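November 14, 2025

Endham loop again, studded tires on the Bratora. Ratanaporn rear tire at 8 psi, Zatia front the same. Rear slipped on the climb past the gate – too hard for crust this thin. 40 minutes to the top, total climb 522 feet.

Rear brake lever pulls long when cold. Bled it after the ride, no air came out. Pads next.

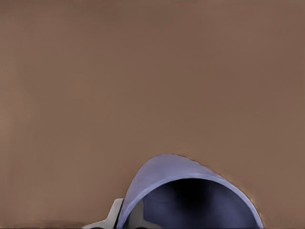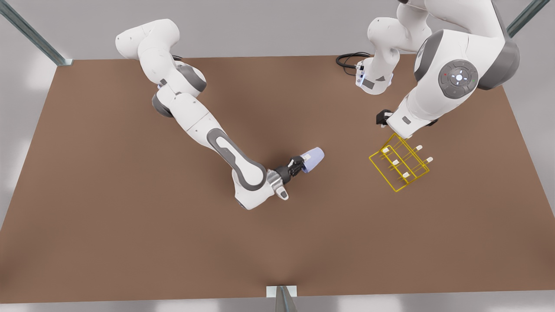

To do before the next ride
Swap rear pads, check stud count, try the rear a little softer.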